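The Understudy

By the time the second arm arrived, Shirley Hiebert had stopped telling people what she was building. She had tried "a helper", which made them think of a dishwasher, and she had tried "a humanoid", which made them think of the police. In the end she said she was doing up a lodger, and left it there.

The workshop was upstairs in the old Inskip building, over a shop that sold blinds. It was carpeted. Everyone who had ever rented it had complained about the carpet, and then dropped a very small screw and complained again with more feeling. Rent was split between Shirley, who wanted a robot, and Ingeborg Brinkmann, who wanted somewhere to mend clocks and had answered a card reading SHARER SOUGHT, QUIET HOBBY. It had been a quiet hobby at the time. It was only a torso then.

"What does it do?" Ingeborg had asked, that first March.

"Nothing yet."

"Good," said Ingeborg, and signed.

The torso was called Maltance, after the word stencilled on the crate it came in. Shirley had bought it from a liquidator for 800 pounds, a sum she described to her sister as a deposit. The arms cost more. The hands cost so much more than the arms that she had the invoice sent to the workshop, where Ingeborg opened it by mistake, read it standing up, and made them both a pot of tea without a word.

It took 4 months to get the left hand to close. It took a further evening to get it to open, during which it held on to Shirley's cardigan and she ate a sandwich with her free arm and listened to a radio play about lighthouses. She wrote in the log: Grip good. Release needs work. She was proud of that entry. It had a professional calm which she hadn't felt at all.

The fruit was Ingeborg's idea. Until then Shirley had been practising on a wooden block, and the block had been beautifully behaved, being a block.

"You will never need to be handed a block," Ingeborg said. "In all my life I have not once been hungry for a block."

So they went over to fruit. The first was crushed. The second was crushed on purpose, Shirley maintained, to establish a limit. The third went across the room with surprising grace and was found under the radiator when the smell arrived. After that Ingeborg brought in a plate from home, on the theory that everything behaves better when it has been properly served.

"It's pink," said Shirley.

"It is a plate."

"I just thought, for a robot –"

"You would like one with a robot on it?"

They used the pink plate. 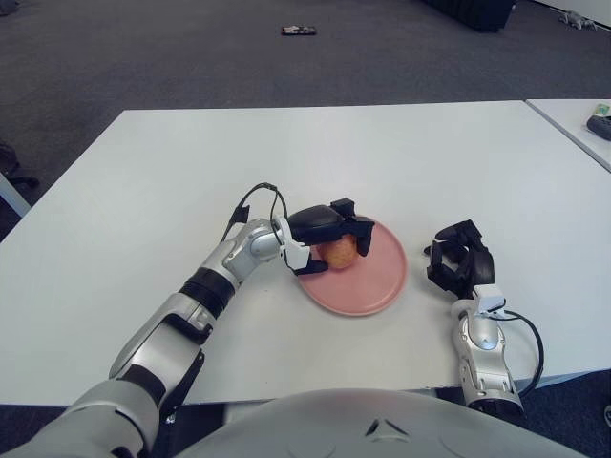

The trouble with attempt 2863 was that it went well. Shirley had numbered every attempt from the beginning, including the ones where the motors weren't switched on, and she had grown used to a certain rhythm: hope, whirr, swearing, pencil. Now the left hand had come down over the rim and closed on the fruit and simply stayed there, holding it, like a person in a greengrocer's who has been asked to wait.

Shirley waited too. Her finger was on the stop button. It had been on the stop button for so much of the past year that she sometimes found it pressing the arm of the sofa.

"Is it finished?" said Ingeborg.

"It's holding it."

"Yes. And is it finished?"

"I don't know. I've never got this far. I haven't written the next bit."

Ingeborg put down her tweezers. She had a carriage clock in pieces on her bench, a job from a man at Nandudwood who rang every morning to ask how it was, as if it were in hospital. She came and stood behind Shirley and regarded the left hand for a while, and then the right.

"And this one? What is this one doing?"

"Nothing. It's not in the program."

"It looks as if it is waiting for somebody to give it something."

Shirley looked. She had fitted that hand herself, over a bank holiday, following a Trullon manual that had been translated into English by someone with a grudge. She knew the torque of every finger. It hadn't occurred to her to consider what it looked like.

"It's parked," she said. "That's the parked position."

"If you say so."

The fans hummed. Downstairs, a customer was being told the difference between a roller and a Roman. Shirley thought about the next bit. The next bit, on her chart, was called TRANSFER, and it had a box round it and an arrow leading to another box called CELEBRATE, which she had drawn in a weak moment and had since tried to rub out.

"I could just have it let go," she said. "That would count. Pick up, put down. It's a complete task."

"It has not picked up. It is holding a thing where the thing already was."

"That's the hard part!"

"I am sure," said Ingeborg. "My late husband said the same about the hoovering."

Shirley took her finger off the button, rather slowly, and pulled the keyboard on to her knee. She typed a line, and deleted it, and typed it again with a smaller number in it. Lift. Only lift. Two centimetres, the height of nothing, the height of a good biscuit. If it dropped, it would drop on to the plate, and if the plate broke she would buy another one, and it would be pink, and she would say nothing about it.

"You might want to stand back," she said.

"I am seventy-one," said Ingeborg. "I will stand where I can see."

Shirley picked up the pencil and wrote 2864 at the top of a clean page, then put the pencil behind her ear, where she'd never be able to find it, and pressed the key.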